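筐体は呼吸する　屋外制御盤の結露をめぐる計算と現場

2019年7月13日

屋外に置かれた電気筐体の故障報告には「浸水」という語がよく出てくる。蓋を開けると底に水がある。端子台に緑青が浮き、基板の下縁が白く粉を吹いている。報告者はパッキンの不良を疑い、シール材を塗り足して蓋を閉める。翌年、同じ筐体の底にまた水がたまっている。

カンステッド灌漑区では、用水路沿いの水位計、ゲート開閉装置、ポンプ起動盤などに大小の筐体を使っている。台帳上の総数は2,178台で、容積は手のひらに載る中継箱から人の背丈ほどの自立盤まで幅がある。4月の点検で底部に水または水跡が認められたもののうち、39台が精査に回された。パッキンの永久ひずみ、蓋の反り、電線管口の隙間を順に調べたところ、雨水の直接の経路を特定できたものは少数だった。残りは、保護等級の試験をそのままやり直しても通りそうな状態にあった。

この稿で扱うのは、その残りのほうである。

保護等級が保証する範囲

筐体の防水性能は通常、IEC 60529に基づくIPコードで示される。二桁目の数字が水に対する保護で、5が噴流、6が強い噴流、7が一時的な水没に対応する。7の試験は、背の低い筐体なら下端が水面下1メートルになる深さに30分間置いて行う。下端にかかる水圧は9.8キロパスカルである。

この試験には温度に関する条件がついている。水と供試品の温度差は5ケルビンを超えないことが求められる。温度差が大きければ筐体内の空気が収縮し、試験の対象とする水圧に負圧が上乗せされるためで、試験の再現性を考えれば妥当な規定といえる。ところが屋外の筐体が雨に遭うとき、両者の温度差が5ケルビンに収まっている保証はどこにもない。夏の午後、直射日光を受けた金属箱に夕立が当たる。試験条件から最も遠い状態が、実際の使用では最も頻繁に起きる。

もうひとつ、IPコードが対象とするのは液体の水である。水蒸気の出入りについては何も述べていない。等級が高いことと内部が乾いていることは、別々の事柄として扱う必要がある。

夕立の負圧

容積20リットルの密閉筐体を考える。内部の空気が39℃まで温まり、雨で20℃まで下がったとする。体積が変わらず漏れもなければ、圧力は絶対温度に比例する。312ケルビンから293ケルビンへの低下は6.1パーセントの減少にあたり、大気圧を101.3キロパスカルとすれば、内外の差圧は6.2キロパスカルになる。水柱に直して63センチメートルである。

水没試験の圧力に比べれば小さい。ただし水没試験では水圧が蓋をパッキンに押しつける向きに働き、時間も30分で終わる。屋外では同じことが毎年、季節を通じて繰り返される。しかも蓋の継ぎ目や電線管口には、表面張力で保持された水膜が残っている。差圧があれば、その水膜がまず吸い込まれる。空気が通れるだけの微細な隙間があり、その入口が水でふさがれていれば、入っていくのは水のほうである。

蓋の面積も無視できない。一辺30センチメートルの正方形の蓋に6.2キロパスカルがかかると、力は558ニュートンになる。薄い鋼板の蓋であれば中央がわずかにたわみ、四隅と中間部でパッキンの圧縮量に差が出る。四隅だけをねじで留める構造では、辺の中央が弱点になりやすい。温度変化のたびにこの変形が加わり、パッキンの圧縮永久ひずみが進む。新品で合格した等級が数年後にも維持されているかどうかは、材料と固定点の間隔に大きく左右される。

シールの強化は、この圧力差を大きくする方向に働く。少し漏れる箱は差圧が立つ前に空気が出入りして均圧する。よく密閉された箱は差圧を抱え込み、最も弱い一点から水を吸う。シール材の塗り足しが翌年の再発につながる理由の一部はここにある。

日周呼吸による水分の蓄積

雨が降らなくても水は増える。昼に膨張した空気が出ていき、夜に外気が入ってくる。10℃から39℃までの日較差を与えると、20リットルの筐体では一日に2リットル程度の交換が起きる計算になる。夜間の外気を10℃、相対湿度90パーセントとすると、水蒸気量は1立方メートルあたり8.5グラムで、2リットルなら0.017グラムである。水滴ひとつにも満たない。

問題は、この出入りが対称でない場合に生じる。夜間に放射冷却で筐体の天板が外気温より低くなると、入ってきた水蒸気の一部が内面に凝縮する。翌日、水滴が天板に残っていれば蒸発して排気とともに出ていく余地がある。しかし底まで流れ落ちてケーブルの陰にたまった水は、温まりにくく、蒸発面積も小さい。底は日陰で、取付柱に熱を逃がしていることが多い。こうして毎晩のわずかな差し引きが積み上がる。仮に0.017グラムの全量が残り続けたとしても、百日で1.7グラムである。実際に残る割合はそれより低い。

したがって、日周呼吸だけで底に指の深さほどの水がたまることは考えにくい。それだけの量があるなら、夕立の負圧による吸い込みか、電線管を伝う水を疑うべきである。一方で、基板の腐食に必要な水はグラム単位でも足りる。導体間に電位差があり、表面に塩分やフラックス残渣があれば、肉眼で見えない水膜でもイオンマイグレーションは進む。水がたまっていない筐体のほうが安全だとは言い切れない。点検項目が「水の有無」だけで構成されていると、この区別が記録に残らない。

電線管という裏口

筐体本体の密閉に比べて、電線管の処理は軽く扱われる傾向がある。地中から立ち上がる管は、地中の湿った空気をそのまま筐体へ運ぶ。冬から春にかけて、地中の温度は夜間の気温より高い。管内の空気は暖かく湿っていて、冷えた筐体へ浮力で上昇し、内面で凝縮する。筐体を密閉していても、この経路が開いていれば、温度差のある夜のあいだ水蒸気の供給は止まらない。

日周呼吸の計算では一日2リットルの交換を見込んだが、管が開いている場合、交換量は筐体の容積と無関係になる。管の断面積、立ち上がりの高さ、上下の温度差で流量が決まり、一晩で筐体の容積の何倍もの空気が通ることもある。カンステッドの精査対象でも、腐食が天板側に集中し、底が比較的きれいなものがあった。管口から上がった空気が天板に当たって凝縮したと考えると、分布に説明がつく。

対策は管口の封止である。パテによる充填が一般的だが、施工の良し悪しに幅がある。電線の束の中心まで充填されていない例が多く、外周だけを埋めた管口は、外観上は封止されていても通気としては開いている。さらに、パテは経年で収縮する。電線を一本増設するたびに崩され、元どおりに詰め直されないことも珍しくない。増設工事の完了検査に管口の確認を加えるだけで、再発はかなり減らせるはずである。

より線の内部も経路になる。外被と心線のあいだの空隙を通じて、筐体の負圧が離れた場所の水を引いてくることがある。ケーブルの反対側の端末が水につかりうる場所にあるとき、筐体側のグランドをいくら締めても効果はない。 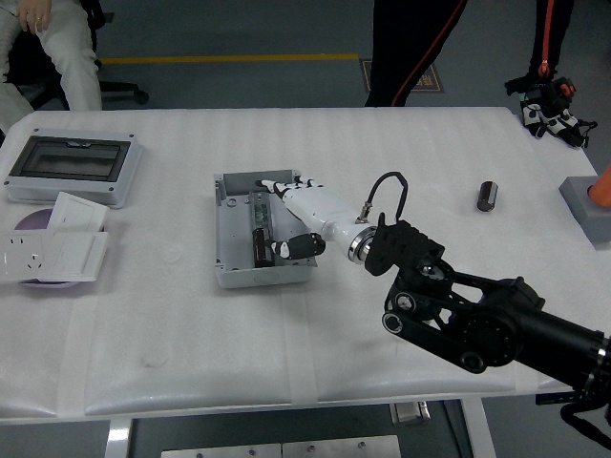 ムトニ・ワウェルは、管口の封止を優先する考え方に条件をつける。封止した途端に筐体は呼吸の逃げ道を失い、それまで管が引き受けていた均圧がすべて蓋のパッキンに回るのだから、通気部品を入れる前に管だけを塞ぐのは順序が逆だ、というのがその主張である。ワウェルの手元の記録では、管口を封止した翌年に蓋側からの吸い込みが新たに現れた筐体があり、いずれも通気部品を備えていなかったという。

この指摘は先の圧力計算とよく合う。管が開いている筐体では、日射と降雨による圧力変動は管を通じて逃げる。湿った空気を招き入れる裏口が、同時に圧力の安全弁になっていたことになる。裏口を閉じるなら、別の弁を用意しなければならない。

通気膜とドレン

その弁として広く使われるのが、多孔質フッ素樹脂膜を用いた通気栓である。膜は空気と水蒸気を通し、液体の水を一定の圧力まで通さない。選定では二つの数値を見る。所定の差圧における通気量と、水が抜け始める耐水圧である。両者は一般に相反する関係にあり、通気量の大きい膜ほど耐水圧は低い。

必要な通気量は、容積と温度変化の速さから見積もる。20リットルの筐体が39℃から20℃まで下がると、均圧のために流入すべき空気は外気条件で1.3リットルになる。これが10分間で起きるなら、平均の流量は毎分130ミリリットルである。冷却の初期には勾配が急になるので、余裕を数倍とる。許容する差圧を1,000パスカルと置けば、先に求めた6.2キロパスカルの六分の一以下に収まる。この差圧で毎分500ミリリットルを流せる通気栓を選べばよいことになり、市販の小型品でも手の届く値である。

筐体メーカーのウェチュリエは、中型以上の屋外筐体で通気栓用の取付穴をあらかじめ下面に設け、出荷時は盲栓でふさいでいる。施工者が盲栓を外して通気栓を取り付ける前提だが、図面に指示がなければ盲栓のまま据え付けられる。カンステッドの精査でも、取付穴がありながら使われていない筐体が含まれていた。部品の単価よりも、指示の有無が結果を分けている。

通気栓は水蒸気も通すので、内部を乾燥状態に保つ装置として期待するのは誤りである。長い時間で見れば、筐体内の水蒸気圧は外気の水蒸気圧に近づく。通気栓の働きは二つに限られる。急な差圧を立てないことと、いったん入った水分に出口を与えることである。後者の速度は遅い。底に液体の水がたまっている筐体に通気栓をつけても、蒸発と拡散だけで排水が完了するまでには長い日数を要する。

底の水を抜くには、重力に任せるドレンのほうが確実である。最下点に小穴を設ける方法は古くからあり、虫の侵入と等級の低下を嫌って避けられてきた。現在は焼結金属や迷路構造を用いたドレン栓があり、等級を一段下げる程度で済む製品も多い。ただし、最下点が図面上の最下点と一致しているとは限らない。柱への取付が数度傾いていれば、水は隅に集まり、中央のドレンには届かない。据え付け時に水準器を当てる手間が、ここで効いてくる。

膜の目詰まりも考慮に入れる。農地の近くでは土埃と花粉が、道路沿いでは油分を含む粉じんが膜に付着する。油分や界面活性剤は膜の撥水性を損ない、耐水圧を下げる。高圧洗浄の際に洗剤をかけるのは避けたほうがよい。取付位置は下面が第一候補で、側面なら庇をつける。天面は選ばない。

ヒーターの役割と限界

盤内ヒーターは、内部の温度を露点より高く保つことで凝縮を防ぐ。除湿の機能はない。水蒸気の量はそのままで、相対湿度だけが下がる。30℃、60パーセントの空気の露点は21℃強であり、この空気が入った箱では、最も冷たい内面が22℃を下回らなければ結露は起きない。制御すべき温度は空気の温度ではなく、最も冷える面の温度だということになる。

多くの盤ではサーモスタットが中央付近に取り付けられ、設定値は固定である。夏の夜、空気が25℃あればヒーターは作動しない。放射冷却で天板が20℃まで下がっていれば、そこに水滴がつく。湿度調節器を併用すればいくらか改善するが、これも検知部の位置の湿度を見ているだけで、天板の表面については推測にとどまる。天板の内側に断熱材を貼るか、二重屋根にして天板と夜空のあいだに空気層を置くほうが、少ない費用で効く場合がある。二重屋根は昼間の温度上昇も抑えるので、夕立の負圧に対しても有利に働く。

バカリ・モレルは、ヒーターの電力よりも停止の仕方に注意を向ける。保守のために主電源を切ると、ヒーターも同時に落ちる回路が多い。灌漑の非需要期に盤全体を停電させる運用では、結露の条件が最もそろう時期にヒーターが止まっている。モレルの提案はヒーター回路を主幹の一次側から分岐することだが、作業者の感電防止の面からは、主幹を切ってもなお充電部が残ることを盤面に明示しなければならない。別表示と別遮断器の追加が前提となる。

乾燥剤については評価が分かれる。シリカゲルは低い湿度域でも吸着するが、容量は質量の数割が上限である。完全に近い密閉が得られる小型の計器箱なら、輸送時や据え付け直後の初期水分を取る目的に適している。通気栓のある筐体に入れると、外気の水蒸気を吸い続けて早々に飽和する。交換の記録がつかない現場では、飽和した乾燥剤が昼間の加熱で水分を放出し、夜の凝縮の元になることもある。

材質による差

鋼板、ステンレス、アルミダイカスト、ポリカーボネート、ガラス繊維強化ポリエステルでは、同じ容積でも結露の出方が違う。金属は熱伝導がよく、面内の温度差が小さい。天板が冷えると側板も冷え、凝縮は広く薄く起こる。樹脂は熱が伝わりにくく、冷える部分が局在する。内側に金属製の取付板があると、朝方の気温上昇に対して取付板だけが遅れ、そこに水がつく。部品が固定されているのはまさにその板である。

樹脂は水蒸気をわずかに透過する。ポリカーボネートの透過度は厚さ数ミリメートルで小さな値になるが、ゼロではない。継ぎ目を完全に封じたとしても、数か月の時間尺度では内外の水蒸気圧が近づいていく。樹脂筐体の「完全密閉」に長期の乾燥を期待できない根拠である。

塗色の影響は昼間に大きい。濃色の筐体は日射を吸収しやすく、到達温度が高くなるぶん、降雨時の温度低下も大きい。明色にすればその両方が抑えられる。夜間の放射冷却は赤外域の放射率で決まり、塗装面であれば色による差はほとんどない。

点検記録の書き方

カンステッド灌漑区は精査の結果を受けて点検票を改訂した。旧票の欄は「浸水　有・無」のひとつだけで、改訂後は次の事項を記入する。

底面の水　量と位置
天板内面の水滴跡　有無と分布
管口の封止　種類、束の中心までの充填
通気栓　有無、取付面、膜の汚れ
ドレン　有無、最下点との位置関係
筐体の傾き　前後、左右
ヒーター　有無、点検時の通電状態
直近の増設工事　年月

水の位置と分布を書き分けるのは、経路の推定に使うためである。底だけに水があって天板がきれいなら吸い込み、天板に密な水滴跡があれば管からの湿気、取付板の下端に線状の錆があれば朝の遅れ結露が候補に上がる。複数が重なることもあるので、推定は備考にとどめ、判定欄は設けていない。

点検の時刻も記入事項に加わった。天板の水滴は日が高くなると消える。午後の巡回で「乾燥」と記録された筐体を早朝に開けると、端子の上に水滴が並んでいることがある。巡回の順路が毎年同じなら、ある筐体は常に早朝に、別の筐体は常に午後に見られることになり、記録の比較に偏りが入る。次回の巡回は順路を逆にして行われる。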